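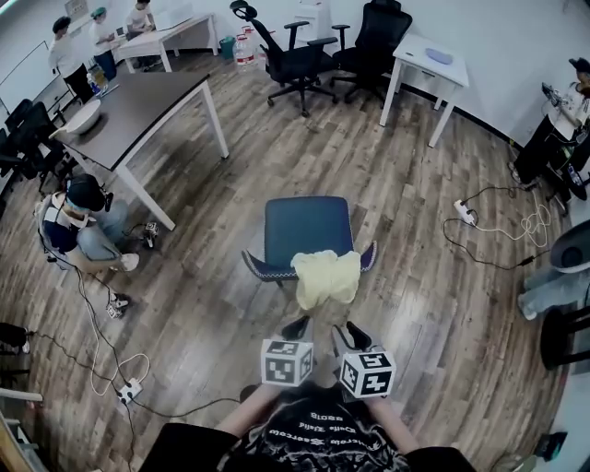
Cloths, cushions and the chairs people stop seeing

Category: People at Work | Care & Upkeep

Mingxuan Fu has looked after the seating at Clakeo for two years. The firm rents meeting rooms and work rooms by the day in Broltwood and Revalport, and at the last count it had 905 upholstered chairs. Fu knows most of the models by their fabric.

"People ask me about carpets and windows," Fu says. "They hardly ever ask about chairs. But you sit on a chair for six hours and then you put your lunch on it."

We met at eight in the morning in the Broltwood building, before the first booking. Fu had a stack of folded cloths under one arm and a small brush in a back pocket.

The cloths are the main tool. Fu buys them in pale colours only, mostly yellow and white. A dark cloth hides what it has picked up, and Fu likes to see when a side is finished with. Each one is folded in four, used on one face, turned, and used again. When all the faces are dirty it goes in the wash bag.

"You don't rub a seat," Fu says. "You lay the cloth down and press. Rubbing pushes it in and makes the fabric go shiny. Then you have a clean chair that looks old."

The seats with a stitched border take longer. Crumbs and grit sit along the thread, and a vacuum cleaner tends to pass over them. Fu does those with the brush first, working from the back of the seat to the front, and only then with a cloth. Teal and navy cushions show lint more than anything else, so they are left until the end, when the dust in the room has settled.

Spills are a separate job. Coffee is the usual one. Fu drapes a dry cloth over the wet patch and leaves it alone for a few minutes before doing anything more. Plain water comes next, and soap if the water hasn't been enough.

"I had a supplier who wanted to sell us a foam," Fu says. "We tried it on two chairs. You could see a ring on both of them. I still have one of those chairs at home."

Floors come up as well. Most of the rooms have wood-effect planks, and Fu would rather see a chair lifted than dragged across them. The felt pads underneath are checked every October. Last year the job used up 2653 pads across both sites, and Fu ordered too few and had to go back for more.

Before Clakeo, Fu worked for Deng, a small upholstery workshop that has since closed. The work there was mostly dining chairs, brought in one or two at a time. Replacing a seat cover took most of a morning – longer if the old staples had rusted. Fu still recovers a few each year when the padding is sound and only the fabric has gone. Last year it was roughly 80.

Asked what people could do at home, Fu thought for a while.

"Keep a cloth near the chairs. If it's in a cupboard upstairs you won't go and get it. And turn the loose cushions over, if you've got loose cushions. That's free."

At half past eight someone came in to ask for more chairs in the room next door. Fu put the cloths down on the nearest table and went to fetch them, two at a time, by the back rail.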